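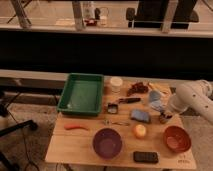
About Plosside

Hi, I'm Dayana Rengifo, and I run Plosside with four other people and a very long waiting list for the Monday group. We're a peer-led service for adults who found out late that they have ADHD, or who strongly suspect it and are stuck in a line somewhere waiting to hear. We do groups, one-on-one coaching and a fair amount of help with forms (so many forms!).

You don't need a diagnosis to come to anything we do. I'm putting that near the top because it's the first thing people ask when they call, usually in a sort of apologetic voice, and I'd love for you to skip the apologetic part.

How we got going

I was 38 when a doctor finally said the letters out loud to me. I'd spent twenty years being called scattered, bright but lazy, a bit much. I had a drawer with unopened mail in it going back two apartments. I cried in the parking lot, drove home, and then read everything I could find until four in the morning, which my sister pointed out was maybe a clue in itself.

What I wanted was to sit in a room with other grown adults who also had the drawer. I couldn't find one near me, so I asked the library if I could use their upstairs room after work and put a card on the bulletin board. Two people came. One was Gopinath Kaimal, who had been diagnosed that same spring and brought his own folding chair in case there weren't enough. The other thought it was a book club, but she stayed, and she still comes when her shifts allow.

We met up there for most of a year before we had a name or a bank account. These days we have 96 people in regular groups and our own space above the old Sundaram print shop, with a kettle, decent lamps and a door that closes properly.
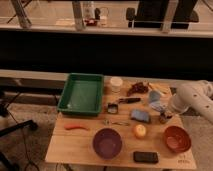 Who you'll meet

Gopinath leads the Monday evening group and the one for people over fifty. He taught high school chemistry for a long time and is very good at noticing who hasn't had a chance to talk yet.

Lavanya Achari is our coach for work stuff – asking for accommodations, going back after burnout, figuring out whether to tell your boss at all. She used to be in human resources, so she knows how those conversations look from the other side of the desk.

Shahzad Usmani looks after our partners and families group. He doesn't have ADHD himself. His wife does, and so do both of his kids, and he came to us as a pretty worn-out member before he ever worked here.

Anil Raju picks up the phone and answers email. If you've written to us three times and forgotten you did, Anil will kindly merge it all into one reply and never bring it up.

And then there's me. I do the newcomer sessions, the grant applications and the newsletter, which comes out monthly in theory.

What we run

Okar is our eight-week starter group. It's small, always the same people, and each week has a loose topic: sleep, money, time, anger, the grief that can come with finding out late. You can talk or not talk. Knitting, pacing and lying on the floor are all fine.

Plakard is the body-doubling session, in person and online. You show up with the thing you've been avoiding, say what it is, and do it alongside other people doing theirs. We started it as a bit of an experiment and it has become the busiest thing on our calendar. Last year people signed in more than 705 times, and I personally did my taxes in one.

Coaching is one-on-one, fifty minutes, with Lavanya or with me. We keep some free places every season, and you don't have to prove anything to get one. Just tick the box.

What we can't do

We aren't doctors or therapists. We can't diagnose you, prescribe anything or tell you to change your medication, and we're not set up for emergencies. If you're in crisis, please call your local emergency number or a crisis line first and come see us when things are steadier. We do keep a list of clinics in the area that assess adults, and Anil is happy to go through it with you.

We also won't tell you it's a superpower. Some of our members feel that way about their brains and some really, really don't, and there's room for both on the couch.

Coming along

Newcomer sessions run once a month, except in April when we take a break to paint and catch up on paperwork. Doors open at 6:15 and we start when we start. If you're late, come in anyway – there's always a seat left by the door. You can sign up by email, by phone or by text, and we'll send a reminder the day before and another one two hours ahead.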